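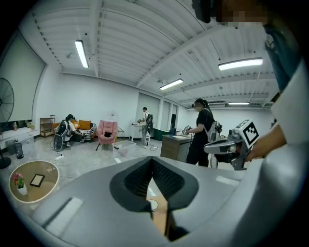
View over one gripper's rubber finger pads, second gripper at right, other wearers working behind.

From: Dalia Younis
To: handheld-tools list
Subject: Re: Cimell gripper pair, anyone used them?

Fergal,

We have had a pair on trial at Nurholm since February, so I can answer most of this.

The pads are the best part. They are textured black rubber set in a V, and ours still hold a pen or a teaspoon after 1,764 logged runs. We replaced one pad at run 125 after somebody shut it on a blade. Two screws, no glue.

Weight is more of a problem. With the backpack on as well, our people want a break after 20 minutes. Fanni Hegyi manages longer by resting her hands on the desk between tasks. I would ask for the shorter straps if any of your wearers are small.

Tracking was fine under tube lights. We lost it a few times when a sleeve slid over the square marker — roll cuffs up before you start.

Support goes through Rajput and they answered within a day both times. The manual is poor. Behrouz Talebi has rewritten the calibration pages and will send them if you ask.

Dalia

Fergal Phelan wrote:
> We are looking at the Cimell hand-held grippers for the Wunidville
> rooms, two per person with the backpack. The quote is for 41 sets.
> Do the finger pads last? Can people wear the kit for a whole
> morning? And who do you ring when it goes wrong?
>
> Fergal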